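# Cirnent Can Set: comparing two grippers on tabletop cans

Welcome, and thank you for taking an interest in our cans! Cirnent is a small collection of pick-and-place recordings that we put together while trying to decide between two grippers, which we call Moto and Kahraman after the folders they first lived in. We kept recording after the decision was made, mostly out of curiosity, and what we ended up with seemed worth tidying and handing on.

Version 2, last updated 19 November 2025.

## What you get

There are 2,603 episodes. Each one is a single attempt at picking up a can and setting it down somewhere else on the table, with camera video, joint positions, gripper opening and a short text instruction such as "move the carrots next to the plant." Failed attempts are kept, and you'll find them marked in the outcome column. Please don't throw them away too quickly, as they taught us more about Kahraman than the good ones did.

## The table

We work on a light wooden tabletop in a shared lab, with the ceiling lights on and the usual shelves and benches behind. The top is glossy, so the carrots can and the black metal frames show up a second time as smears in the surface, and any depth method you try will have opinions about that. We thought about covering it with a mat and decided to leave it alone (kitchens are shiny too).

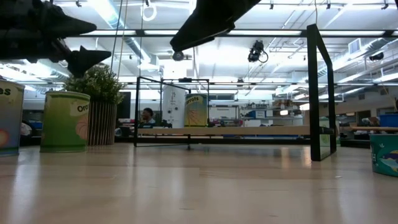

## How the two grippers compared

Moto was the easier one to live with. It closes gently, it forgives a poor approach, and it could usually rescue a can that had started to tip. Kahraman is quicker and reaches into tighter gaps, but it wants the can well centered, and we spent a good part of May adjusting its closing force before we trusted it near anything we liked.

The Skandis controller was used for both, with the same settings apart from the closing force. We set aside 200 episodes for testing, split evenly between the grippers, and would be grateful if you kept them out of training.

## Known problems

- Gripper opening is logged a little late in the earliest Kahraman episodes.
- Cans near the sides of the picture can be partly out of view.
- People sometimes sit or walk in the background.

## Related

Skandis controller settings
Kahraman force tuning notes
Moto finger replacement guide
Cirnent loader scripts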